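# Review of the Brudeck Tariff and Origin Desk, Second Release

The Brudeck Tariff and Origin Desk is a subscription tool for small exporters who need to establish whether their goods qualify for reduced duty under a regional trade agreement. The Naylor Center for Trade Practice reviewed the second release in October at the request of its member firms. Testing was led by Paora Mahuika, with assistance from Glenys Grimshaw of the Center's customs section.

The tool has two parts. The first is a searchable schedule of tariff lines, with the general rate and the preferential rate shown side by side. The second is a worksheet in which the exporter enters materials, their origin and their cost, and receives a draft statement of origin.

For the review, the Center submitted 372 product entries drawn from past member inquiries, most of them in processed foods, textiles and household goods. The correct heading appeared on the first page of results in the large majority of cases. Searches using everyday trade names performed less well, and members without a customs background should expect to consult the notes to each chapter.
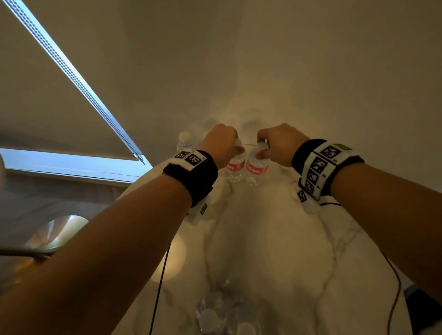
The worksheet is the stronger of the two parts. It applies the value-added rule and the change-of-heading rule separately and states which of them the product has met. Where neither is met, it identifies the input responsible. Reviewers found the calculations consistent with the Center's own, except in 21 entries involving mixed freight costs, where the tool included inland transport that should have been left out. Brudeck has acknowledged the error and has said that a correction will follow.

Two matters require attention. Exported statements do not carry a version number for the tariff schedule, and a firm audited at a later date would have difficulty showing which rates it relied upon. The help pages also refer repeatedly to the Hokesow port procedures, which were replaced before this release was issued.

An annual subscription costs $1,283 for one user. The competing Polleo package costs $3,760 and includes license tracking, a feature that few of the Center's smaller members have requested.

The Center rates the Desk as suitable for firms exporting a limited range of goods to one or two markets. Firms with mixed freight arrangements are advised to check their figures by hand until the correction is released. Members may request the full test results from the customs section.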